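Preparing Pantry Staff for an Automated Serving Station

Last updated February 28, 2023

This guide is for site supervisors at Grevenham who are introducing a robotic arm to a staff pantry or breakfast counter. It covers the period from the first staff meeting to the end of the shared-shift phase. Technical installation is handled separately by the facilities team and is not discussed in these pages.

Before you begin

You will need the current duty roster, the task sheet for your counter, and the name of the shift lead who will act as the local contact. If your site has agency staff, they must be included in every step. The pilot at Kalusby left them out of the first briefing, and the session had to be repeated.

Step 1. Write down the work as it is done now

Ask each attendant to list the tasks of a normal morning in their own words. Do not correct the lists or merge them at this stage. Staff at Kalusby recorded several duties that appeared on no task sheet, among them moving cups back from the counter edge and telling visitors which toaster slot runs hot. Work of this kind is easily lost when a station is redesigned.

Step 2. Sort the tasks

Mark each task as one of the following:

Arm: the task can be assigned to the arm under the current program.
Person: the task stays with an attendant.
Shared: the arm does part of the task and an attendant completes or checks it.

Placing plates and cups is normally marked Arm. Anything involving a guest's question, a food allergy, or a broken item is always marked Person. When the attendants and the supervisor disagree, mark the task Shared and review it in Step 5.

Step 3. Rehearse in simulation

Run the station layout in the simulator before any live shift. Each attendant should watch at least 15 placement cycles and stop the arm on screen a minimum of five times, at moments of their own choosing. Set out the virtual counter with the items used at your site, and keep the layout simple for the first session.

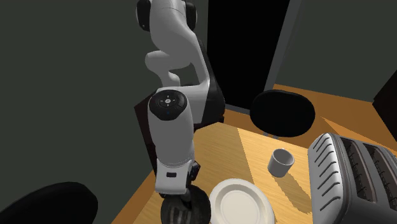

Allow time for questions after the rehearsal. Attendants most often ask who is responsible when an item is dropped. The answer at all Grevenham sites is that a dropped item is logged against the station, never against the person on duty.

Step 4. Begin shared shifts

Shared shifts last 18 working days. During this phase the roster must not be reduced. Attendants keep their present hours and grade, and time spent supervising the arm is recorded as regular duty under code 1369.

One attendant per shift holds stop authority. That person may halt the arm without giving a reason — the log entry can be completed afterward.

Step 5. Review the task sheet

Meet with the attendants and go through the list from Step 2 line by line. Tasks may be moved in either direction. At Kalusby, toast service was returned to the attendants in August at their request, and the sheet was reissued the same week.

Send the signed task sheet to Cauã Bittencourt, Workplace Transition Office, together with any requests for retraining or a change of post.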